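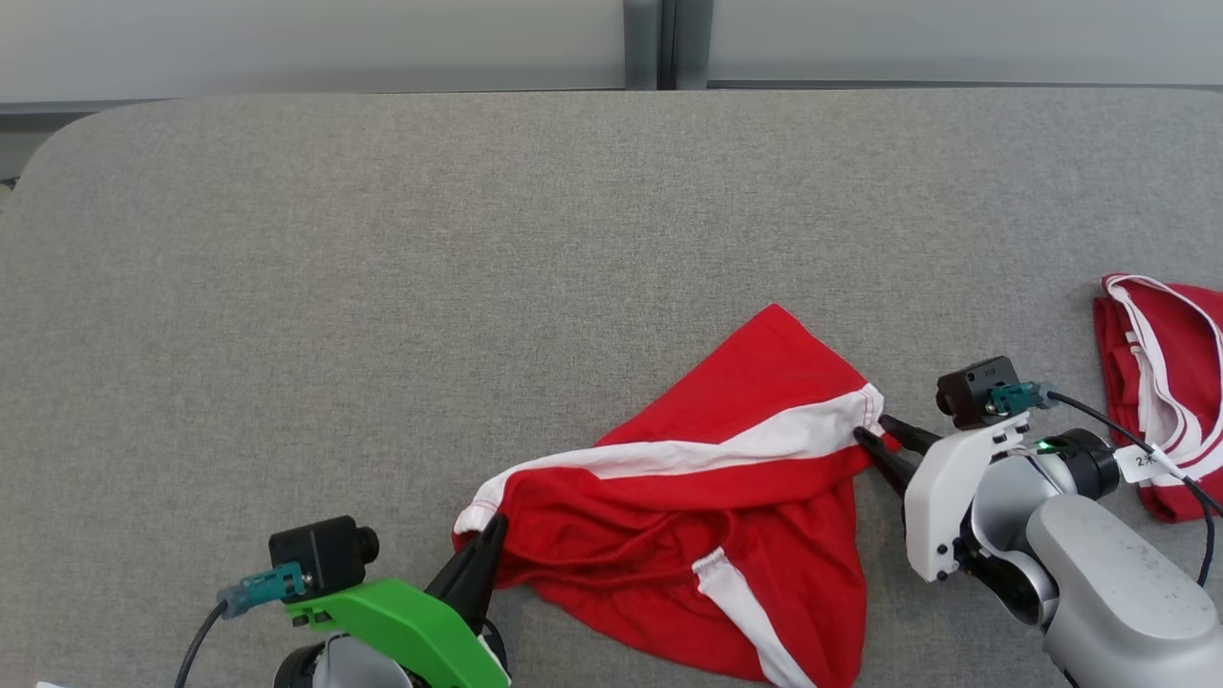

Le passage à la balle blanche pour le championnat en 20 overs me paraît acquis sur le principe, je ne reviens pas sur le vote. Je réponds au message de Harsh sur les conséquences pratiques : tenues, écrans, stock de balles, matchs écourtés par la pluie. Sur les tenues d'abord, la proposition laisse chaque club libre de son dessin tant que la couleur dominante n'est pas le blanc. C'est trop large. Un rouge avec une grosse bande blanche en travers, comme sur la photo, passerait sans difficulté avec ce texte, alors que la même bande sur l'avant-bras d'un lanceur se trouve exactement à l'endroit où le batteur cherche la balle. Je propose qu'on interdise le blanc sur les manches et, pour le pantalon, sur le devant de la cuisse, là où les lanceurs frottent la balle. Le reste est affaire de goût.

Je reprends les points un par un, avec le texte de Harsh.

Harsh Mittal a écrit :
> Bonjour,
>
> Comme convenu à la réunion de novembre, voici ce que je propose
> d'écrire dans le règlement pour la saison prochaine. Merci de
> répondre sur la liste et pas en privé, j'ai perdu le fil l'an dernier.
>
> 1. Tous les matchs du championnat se jouent à la balle blanche.
> Les équipes portent une tenue de couleur, haut et bas. Le dessin
> est libre, la couleur dominante ne peut pas être le blanc ou le
> crème.

Voir plus haut. J'ajoute la question du gris clair. Clellero joue en gris depuis longtemps et leur gris, après quelques lavages, est plus proche du blanc que du gris. Je ne demande pas qu'ils changent tout de suite de couleur, mais il faudrait que l'arbitre puisse demander un haut plus foncé au lanceur. Dans ce cas le lanceur se change avant son over et on n'en parle plus. Il faut l'écrire, sinon on aura la discussion au bord du terrain avec les deux capitaines.

Même chose pour les bandeaux, les poignets éponge et les pansements aux doigts. L'arbitre a déjà le droit de les faire retirer au lanceur à la balle rouge, je voudrais que la phrase soit reprise telle quelle pour la balle blanche.

> 2. Chaque club recevant fournit deux balles neuves par match, une
> par manche. Les balles sont du modèle approuvé par la ligue.

D'accord pour une balle par manche. Par contre, il manque les balles de remplacement. La balle blanche s'abîme plus vite que la rouge sur nos terrains, surtout sur tapis, et elle prend la couleur de ce qu'elle touche. À Sollberg, où le champ extérieur est à moitié en terre battue récupérée de l'ancien stade, elle est brune à mi-manche. On a joué un amical là-bas à la fin de l'été et l'arbitre a voulu la changer. Personne n'avait de balle blanche usagée dans son sac, on a donc continué avec une balle que le gardien de guichet perdait de vue dès qu'elle passait devant la haie.

Je demande donc que le club recevant apporte aussi des balles blanches déjà utilisées, dans des états d'usure différents, et que les arbitres les voient avant le tirage au sort. Les clubs n'en auront pas pour les premières journées. Kuldeep garde les balles d'entraînement de Narkholm dans une caisse et il est prêt à en donner aux clubs qui en manquent. Il suffit de passer les prendre le vendredi soir au gymnase, pendant le filet en salle. Il préfère qu'on le prévienne avant, le gymnase ferme parfois à clé pendant la séance.

Il faudra aussi préciser qui décide du remplacement. Dans le texte actuel ce sont « les arbitres », mais en seconde division nous n'avons souvent qu'un arbitre officiel, l'autre étant un joueur de l'équipe à la batte. Je ne veux pas que ce joueur ait à se prononcer sur la balle qui est lancée à ses coéquipiers. L'arbitre officiel décide seul, et s'il n'y en a pas, les capitaines se mettent d'accord ou gardent la balle.

> 3. Les écrans doivent être noirs ou bleu foncé. Les clubs qui ont
> des écrans blancs les peignent ou les couvrent avant la première
> journée.

C'est le point qui coûte le plus cher et c'est celui dont on a le moins parlé. Peindre, c'est facile quand l'écran sert seulement au championnat. Mais Eren et Narkholm jouent aussi la coupe à la balle rouge, sur le même terrain, et il leur faut du blanc ce jour-là. La bonne solution est une toile foncée qu'on tend par-dessus. Chidubem en a fabriqué une pour Eren avec de la bâche agricole et des œillets. J'ai batté devant, elle est correcte par temps calme. Avec du vent elle claque et elle se décolle du bas, il faut la lester ou la lacer aussi par les côtés. Il doit envoyer le plan sur la liste, avec la référence des œillets, parce que ceux du premier essai se sont arrachés.

Deux remarques sur ce plan, pour ceux qui s'y mettraient cet hiver :

La toile doit être mate. La bâche brillante renvoie le soleil en fin d'après-midi et c'est pire que rien.

Elle doit descendre jusqu'à l'herbe. Un lanceur petit, ou qui lâche la balle bas, est vu devant le bas de l'écran, et si on laisse une bande claire à cet endroit la balle disparaît juste au moment du rebond.

Pour les terrains sans écran du tout, je ne vois pas comment on peut imposer quoi que ce soit. À Clellero, le batteur regarde vers les peupliers d'un côté et vers le parking de l'autre. Les peupliers conviennent très bien. Pour le parking, on peut demander que les voitures claires soient garées ailleurs. Ils le font déjà quand on le leur demande poliment en arrivant, autant le mettre dans la feuille d'accueil des visiteurs.

> 4. En cas de pluie, le match est valable si chaque équipe a reçu au
> moins huit overs. En dessous, match nul et partage des points.

Je suis pour, c'est plus réaliste que ce qu'on avait. Il manque la méthode de calcul quand la seconde manche est réduite. Achilleas s'était proposé pour tenir une table simplifiée que les marqueurs pourraient imprimer. Je la préfère à une application, le réseau ne passe pas à Sollberg et le téléphone du marqueur est toujours celui qui n'a plus de batterie. Achilleas, si tu lis la liste, peux-tu dire si la table tient compte des guichets tombés ? La version que j'ai vue ne regardait que le taux de courses par over. Avec ce système l'équipe qui bat en second a tout intérêt à frapper dès le début quand le ciel se couvre, même si elle perd la moitié de ses batteurs, et je trouve que le résultat n'a plus grand rapport avec le match.

Il faut aussi régler ce qu'on fait de la balle mouillée. La balle blanche laquée glisse davantage et sèche mal. On a pris l'habitude de la frotter dans une serviette à chaque fin d'over, ce qui est permis sous la surveillance de l'arbitre. La sciure est permise aussi, mais je ne connais qu'un club qui en apporte. Je propose une ligne dans la liste du matériel du club recevant : serviette et sciure. Rien de plus.

> 5. Le non-respect des points 1 à 3 entraîne un avertissement, puis
> le retrait d'un point au classement.

Pas d'accord pour la première saison. Les clubs ont commandé leurs tenues à des dates différentes et certains attendent encore une réponse de la mairie pour les écrans. Retirer un point à une équipe dont le maillot est en retard chez le fournisseur, on va passer notre temps à traiter des appels. Je garderais l'avertissement écrit, sans suite au classement, et on remet la sanction dans le règlement de l'année suivante si on voit qu'il y a des abus.

Pour les balles c'est autre chose. Un club qui se présente sans balle neuve ne peut pas jouer, et ça arrivait déjà à la balle rouge. Dans ce cas le visiteur prête une balle et le recevant la rembourse. On peut l'écrire comme ça, tout le monde le fait.

> Dites-moi si j'oublie quelque chose.
>
> Harsh

Trois oublis à mon avis.

Les jeunes. Le texte parle de « tous les matchs du championnat », donc aussi des moins de seize ans, qui jouent avec une balle plus légère. Je ne suis pas sûre que le modèle approuvé existe en blanc dans ce poids. Avant de les inclure, il faudrait poser la question au fournisseur. En attendant je les laisserais à la balle rouge et en blanc, les parents viennent d'acheter les pantalons.

L'heure de fin. On voit moins bien une balle rouge qu'une balle blanche en fin de journée, c'est un des arguments du vote, mais ça ne veut pas dire qu'on peut jouer plus tard. Une balle blanche salie sur fond de ciel gris, je ne la vois pas mieux que l'autre. Gardons la règle actuelle sur la lumière, avec l'arbitre qui décide, et évitons de décaler les débuts de match au calendrier.

Les jambières. Plusieurs joueurs ont demandé s'ils devaient en acheter de couleur. Je réponds non, les jambières blanches du batteur ne gênent pas le lanceur et elles coûtent trop cher pour qu'on les change. Il reste le gardien de guichet, dont les gants et les jambières sont dans le champ de vision du batteur à l'autre bout. Il ne regarde pas la balle à ce moment-là, enfin pas de la même façon. Je laisserais libre aussi, et je demande juste que ce soit dit, j'ai reçu la question par téléphone assez souvent.

Pour la suite, je peux faire une version corrigée du texte avec ces changements et l'envoyer ici. J'attends d'abord la réponse d'Achilleas sur la table et le plan de Chidubem. Si quelqu'un de Clellero veut réagir sur le gris, c'est le moment.

Renu Chauhan
Narkholm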